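Jarnley Help > Music > Percussion > Small drums

How do I stop the sticks vanishing?

Red drum, two sticks, one toddler with opinions. The drum stays put. The sticks emigrate.

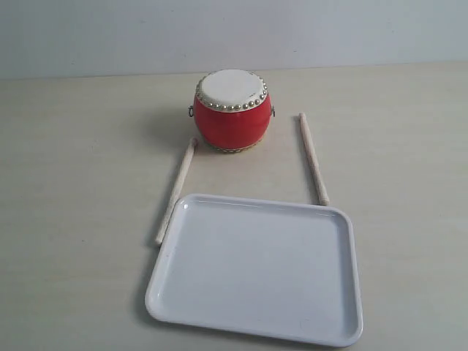
Nokora
Get a lidded box. Ours has lasted since November.

Plolik
A box works until somebody sits on it. I use a white plastic tray with a raised rim and lay the sticks across it, both pointing the same way.

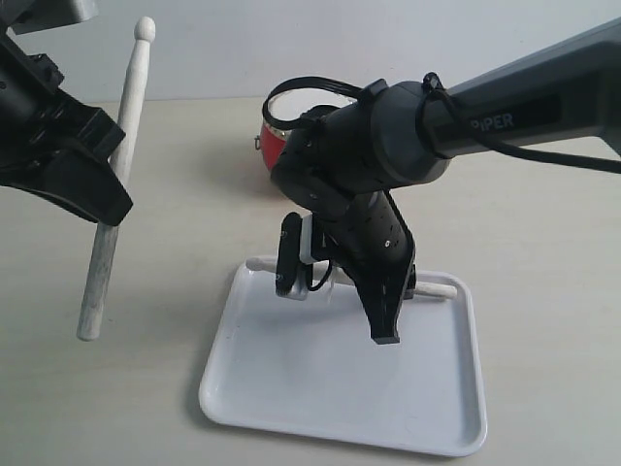
Mine lives on a shelf 90 cm up, out of range of anyone under 2. Wipe the sticks now and then too. They go grey, and the smudges end up on the drumhead.

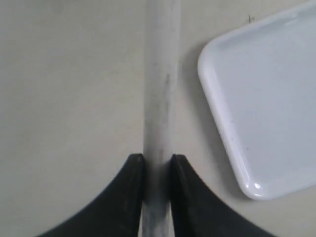
Pale stick, grey smudges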